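Category: Data / Packaging text / Documentation

10/01/2018 – Tiruwork Tekleab

# Catuvow: a word list for bilingual grocery labels

Catuvow is a plain-text lexicon of terms printed on retail food packaging, with English glosses. It covers product names, ingredient statements, storage instructions and net-weight lines. It contains text only. 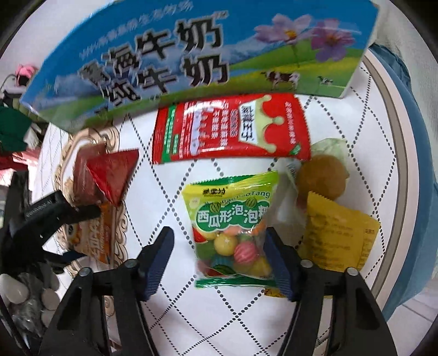
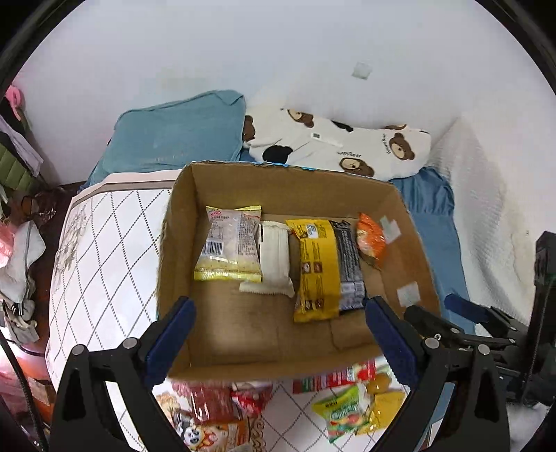 Packaged milk and snacks.

## Contents

The release has one main table, one table of abbreviations and a change log.

- `terms.tsv` – the main table, one term per line
- `abbrev.tsv` – short forms and their full forms
- `CHANGES` – edits since the first release, newest at the top

All files are UTF-8 without a byte order mark. Line endings are LF. Fields are separated by a single tab. There is no quoting, and no field may contain a tab or a line break. Spreadsheet programs that guess column types will damage the `code` field by dropping leading zeros. Import it as text.

## Fields in terms.tsv

`code` – a fixed-width identifier. Codes are never reused. When a term is removed, its code is listed in `CHANGES` and stays retired.

`term` – the term as printed, in the original script. Simplified and traditional forms are separate rows and are linked through the `see` field.

`roman` – romanization. Pinyin with tone marks for Chinese. Empty when the term is already in Latin letters.

`gloss` – a short English gloss in lower case, with no final period. Where two glosses are common on store shelves, both are given with a semicolon between them.

`zone` – the part of the package where the term is normally printed. Allowed values are `front`, `back`, `side`, `seal` and `any`.

`see` – zero or more codes, separated by commas without spaces.

`note` – free text. Do not parse it.

## Sources

Terms were typed by hand from two kinds of material: store circulars and package text copied down at the shelf. Circulars were used only for product names. Ingredient and storage terms come from packages alone, as circulars tend to shorten them in ways that do not match the label.

The first pass was done in December on paper sheets under the working name Drellura. The sheets used a different order of fields, and some older scripts still expect it. If a script fails on the second column, it was probably written for Drellura and needs its column map changed. No converter is provided.

## Normalization

The following changes are made to every term before it enters the table:

1. Full-width Latin letters and digits are changed to their normal forms.
2. Spaces between Chinese characters are removed, including decorative spacing in brand-style lettering.
3. Repeated words on the same face of a package are entered once.
4. Line breaks are removed. Hyphens added at the end of a line are removed with them.
5. Units are kept as printed. No conversion is done between metric and US units.

Characters drawn as part of a logo are left out unless the same word is also printed in ordinary type somewhere on the package. This rule was added after the first review, and 42 rows were dropped because of it. Their codes are retired.

## Review

Each row was read by a second person against the typed source. The reader marked it as accepted, changed or rejected. Agreement on the `gloss` field before discussion was 98 percent. Agreement on `zone` was lower, at 83 percent, and most of the disagreement was between `back` and `side` on soft packets, which have no true side panel. The current rule is that anything printed on a soft packet behind the main face is `back`, even where the film wraps around.

## Checking a copy

The checker is called Ornis and is kept in the `tools` directory. It needs Python 3 and nothing else.

 python3 tools/ornis.py terms.tsv abbrev.tsv

Ornis reports duplicate codes, unknown `zone` values, `see` links that point nowhere, and stray full-width characters. It exits with status 0 if the files are clean and 2 if any error is found. Warnings do not affect the exit status. It does not check glosses.

## Known problems

- Traditional forms are thin outside of sauces and dried goods.
- Words for "flavor" and "flavored" are not kept apart consistently. Compare the labels if the difference matters for your use.
- Storage instructions are entered as whole phrases, so a search for a single word such as "cool" returns fewer rows than expected.
- Additive names follow the label. Two labels may name the same additive in different ways, and the rows are not always linked.
- Some `note` fields refer to page numbers in the paper sheets. These can be ignored.

Allergen statements are included as vocabulary. The glosses have not been checked for medical or legal use and should not be relied on to decide whether a product is safe to eat.

## Changes and contact

Corrections should quote the code, the current value and the proposed value, one correction per line. Include the exact printed text if a new term is proposed – a translation alone cannot be entered. Requests for new zones are handled separately and should go in under the heading "Woldemariam", the name of the next schema draft. That draft splits `seal` into two values and adds a field for the direction of printing. It is not compatible with the present tables.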